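## Questions fréquentes : circuits accompagnés Cerside

**Comment réserver une place sur le circuit Eretti ?**
La demande s'effectue par le formulaire en ligne ou auprès de notre agence. L'inscription devient définitive à réception d'un acompte de 228 euros par voyageur.

**Quel est le prix total du séjour ?**
Le tarif s'élève à 494 euros par personne en chambre double. Il comprend l'hébergement, les petits déjeuners et les transferts depuis la gare. Les déjeuners et les entrées de musées restent à la charge des participants.

**Le parcours exige-t-il une bonne condition physique ?**
Les étapes se font à pied sur des sentiers balisés. La montée au belvédère de Rerura comporte deux passages raides, déconseillés aux personnes sujettes au vertige.

**Puis-je annuler mon inscription ?**
L'acompte est remboursé intégralement jusqu'à 60 jours avant le départ. Passé ce délai, il est conservé par l'agence, sauf présentation d'un certificat médical.

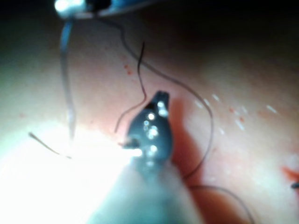
Le certificat doit être adressé par courrier ou par voie électronique, accompagné du numéro de dossier.

**Les enfants sont-ils admis ?**
Oui, à partir de huit ans, sous la responsabilité d'un adulte inscrit au même départ.

**À qui adresser une réclamation ?**
À Mme Roya Mirzaei, service voyageurs, maison Mahmoudi, à l'accueil de l'agence.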